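Gerbridge bench notebook - garment handling, teaching by hand
July, late afternoon
Posted by the bed bench
Print this entry | E-mail this entry

Picked up where I left off before lunch, which is to say at demonstration 222 and with a sore thumb. The goal for the month is still 269 usable ones, and usable is doing a lot of work in that sentence. I threw out 35 this morning for what the log sheet calls "operator hesitation." I was the operator. I was thinking about a sandwich.

Changes since the last entry:

Start pose. I had been dropping the navy piece from the same height every time and getting nearly the same heap every time. Now I shake it out, turn my back and toss it. Looks silly, gives much better heaps.

Left hand takes hold first, right hand stays off until the left has lifted. When I let both hands go in together the Brinkmann policy learned to dither with both hands together. It copies me faithfully, including the parts I would like to keep private.

Pinch less. The tips only need a corner. If I grab a fistful the replay grabs a fistful plus sheet, and then we are making the bed, a separate project with a separate budget - I checked.

Pace. Slower than feels natural at the pinch, normal speed everywhere else. I count two in my head before lifting. Counting out loud got comments.

Sterero sync dropped twice, both times at the end of a good take, never a bad one. Restarted it, glared at it, went on. If the left and right streams drift again I'm moving them to the other hub.

Open question: do we keep the takes where a finger catches the sheet and I shake it free? Cullmont wants recoveries in the set. I say yes, if tagged. I have plenty to donate.
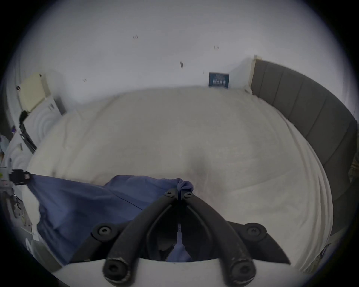
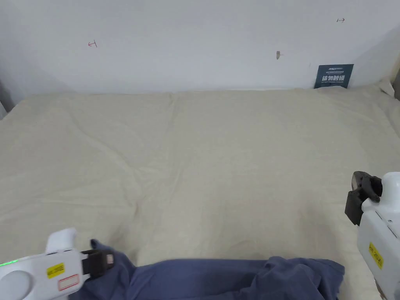
Second one: left jaw closed on the fold, right one open and waiting. 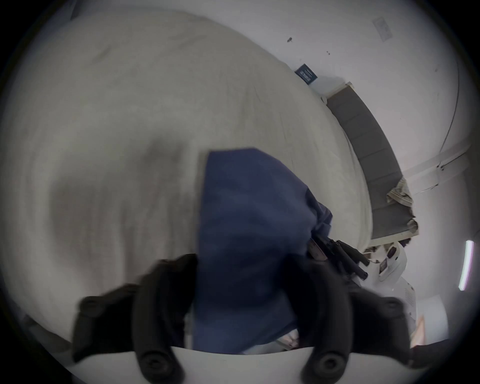 CULLMONT, July

Same task is due to run on the bench down there, so the notes above go along with the takes. Things to settle before they start: one sheet or two, who flattens it between takes, and whether the first 100 get reviewed by eye. I'd vote for by eye. I would also vote for somebody else's eye.

Tomorrow: regrip takes, new batteries, thumb tape.

Comments (3)

Two-count before the lift helped me too. Three was worse, the arm just sat there looking thoughtful.

Please tag the sheet catches as "catch" and not "oops." I had to write a filter for "oops."

Thumb tape is in the second drawer, under the hex keys.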